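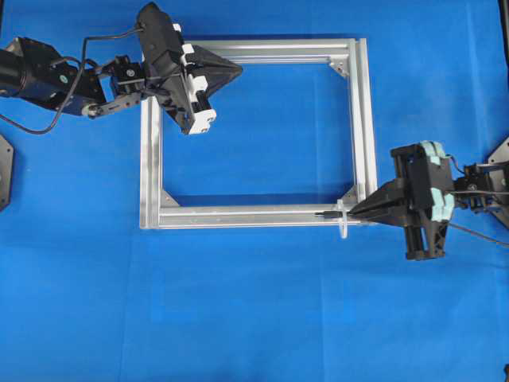 Does anyone need to be standing there the whole time, was what the Baloch side wanted to know, and can't it just be left running over lunch. No. Somebody trained stays in reach of the stop button. Same answer every time we get asked, so it's gone in as the first one.

Workshop > Two-arm cells > Rules FAQ

Can I reach in while the arms are paused?
Not on a pause. Full stop first, key out, then hands in. Paused means it can start again.

How fast can they go?
300 mm/s with a person at the bench. 600 only with the guard shut and the Skinenero scanner showing green. Don't edit the limit yourself, ask.

What about cable work, tying cable to profile and so on?
Allowed. One arm on the cable, other one parked clear or hovering, gripper empty. Never both pulling on the same cable. Leave slack at the wrist loops, they snag.

Zip tie tails?
Trim after the stop, flush, no sharp stubs. Offcuts in the tin, not on the cloth. A tie closed round the bar by accident gets cut off by hand, dont let the arm tug at it.

Does the cloth have to be flat?
Flat enough. Small creases fine. Anything a finger could catch, smooth it before you start. Blue one only, the Aleseck settings were done on blue.

Do frames need clamping?
Under 400 mm a side, no, if the joints are bracketed and it sits level. Over that, clamp. Check the corner screws are tight either way.

Who signs the sheet?
Whoever ran the cell. Start of shift and again after any tool change. Initials are OK.

It stopped on its own, can I restart?
Wait 10 seconds, read the message, write it down. Second stop for the same thing, leave it off and tell Prokska. Don't clear it and carry on, we had that in December and lost teh log.

Long hair, lanyards, gloves?
Tied back, off, off.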